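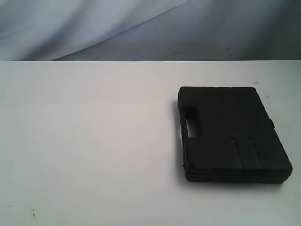
Rostel Demonstration Set: open day page

Search products
Enter keyword or part no.

The Rostel is a small two-arm robot for bench work. At our open day on September 29, 2023, we show it working with hand tools, bottles, plastic cases and other things which our customers handle every day. This page is for people who plan to visit, and also for people who wish to hire the set for their own demonstration.

The work at hand

The first task of the program is the case task. A black hard-shell carrying case lies closed on a white table, flat, with the lid up. The latch is on one side and the carrying handle is on the opposite side. The Rostel must find the latch, open it, lift the lid and close it again. Black plastic on a white table sounds easy for the cameras, but the lines of the lid are also black, and it took our team from April until summer to be satisfied with the result.

After this, visitors may choose the next task from the Hula task list. Please ask for the printed copy at the desk. You can bring your own case also, if it is not heavier than 2 kg.

What is in the hire set

Rostel unit with two arms and stand
Stonureo control box, with 49 stored tasks
Tabletop, white, matt
Cloth backdrop, grey-blue
Emergency stop with cable

The height of the stand with arms folded is 129 cm. Hire price is $565 per day, delivery is not included. Set-up needs one person and a normal wall socket.

Visiting

The demonstration is in the Kapoor building, ground floor, at the end of the hall. Entry is free of charge. Children are welcome, but they must stay behind the yellow line while the arms are moving. Parking is behind the building, and the colour of the visitor spaces is green.

If you cannot come on this day, write to us and we will try to arrange another time.

Contact us | Copyright Rostel Demonstrations | Back to top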